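Pleklow build: frequently asked questions

Last updated 13/03/2023

What is Pleklow?

Pleklow is a two-arm cleaning robot on a wheeled base. It is being built by a small group of members at the Trundale shared workshop. The arms are mostly printed parts and aluminum tube, the base is a used cart, and the software is our own. It is meant for wiping jobs at waist height: door frames, handles, counters, the edges of shelves.

Who is working on it?

Stellan Hägglund does the arms and the wiring. Itzel Bañuelos writes the control code. Farhad Naseri looks after the parts list and answers most of the mail. Other members help on build nights.

Why doors?

A door has flat metal, a handle in the way, glass next to it and a narrow gap between the leaves. If the arms can wipe around all that without banging the glass, most other jobs in the building are easier. It is also a job where we can compare the robot with a person doing the same thing.

How do you teach it to wipe?

We start from a person's hands. Someone wipes the door the normal way, with a camera at head height, and we keep the video. Itzel then marks the points where each hand holds the cloth and where the cloth touches the metal. The arm paths are drawn from those marks and tried at low speed.

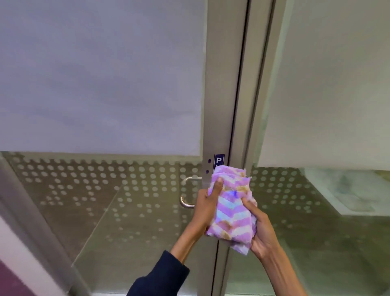

Wiping the door stile next to the lever handle, both hands on the cloth.

Does it need two arms?

For this job, yes. We tried one arm with a sponge clamp and it slid off the stile whenever it got near the handle. With two grippers the cloth stays bunched and can be pressed from both sides. One arm is enough for counters.

How much video do you have?

2406 clips so far. Only the ones with both hands in view are used for the arm paths.

What cloth should I use?

Any soft microfiber towel. Thick ones are easier to grip than thin ones. Cut off long loose threads, as they get into the finger joints.

What does the arm run on?

A 24 volt supply, fused, with a stop button on each side of the base. There are 22 printed parts per arm. A full set takes 8 days on the small printer if you run it overnight.

Is the Zornska gripper supported?

The old version is. The new one has a different screw pattern and you will need the adapter plate, which is in the files folder under "wrist". Brahim Hamdy drew it, so send corrections to him.

Can it run unattended?

No. Someone has to stand within reach of a stop button whenever the arms are powered.

Can I come and see it?

Yes, on build nights. Sign in at the front desk and wear closed shoes. There will be no build nights in May while the floor is redone.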